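Notice to Occupants of the Flower Room

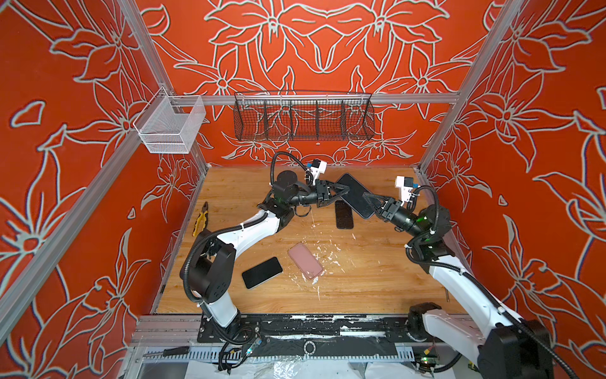

The Office of Unclaimed Property, Rivport Station, reminds all persons entering the Flower Room that telephones received from the public are to be laid on the wooden table and nowhere else. The two wire baskets on the rail are reserved for telephones whose owners have been identified. They are not to be used for keys, gloves, fruit or correspondence.

The walls were decorated before this Office took possession of the premises. Requests to have the lilies covered have been forwarded to Kemppainen Interiors, which replied in November that the pattern had been chosen by the former tenant, a hotel, and could not be altered under the lease. Staff who find the orange tiring may take their recess in the corridor.

Telephones shall be handled as follows. A telephone which rings is to be allowed to ring. A telephone which lights without ringing is to be turned face down, and the hour entered in the ledger. At no time shall a clerk read what appears on the glass, although the Office accepts that a clerk has eyes.

Several entries in the ledger have come to the attention of the Director. On the evening in question a black telephone, recovered from the Wulari ferry, lit at 2 in the morning and again at intervals until daylight. The clerk on duty recorded each occasion and then, contrary to procedure, recorded the words as well. They were as follows: Are you home. Did you eat. The porch light is on. The porch light is still on.

The clerk has been spoken to. In a written statement, the clerk explained that the words had been brief and that it had seemed discourteous to enter only the time. The statement has been placed in the file. The Director has read it more than once and has no further instruction to give on the matter.

The holding period for a telephone remains 30 days, after which it passes to the Modico depot for disposal. The telephone from the ferry reached the end of its period last month. An extension was requested, and the form was found to be in order except that the box marked Reason had been left blank. The extension was granted. A second extension has since been granted on the same form.

Charging of unclaimed telephones is prohibited by the regulations of this Office. It has been observed that the telephone from the ferry continues to light each night. An inspection of the outlets was carried out and the results were not such as to require a report.

Occupants are further reminded that the paint on the table is old and cannot be removed by scraping, and that pliers are to be signed for at the front desk.

The night clerk will in future leave the corridor lamp burning until the morning shift arrives. The cost has been approved.

By order of the Director
Office of Unclaimed Property, Rivport Station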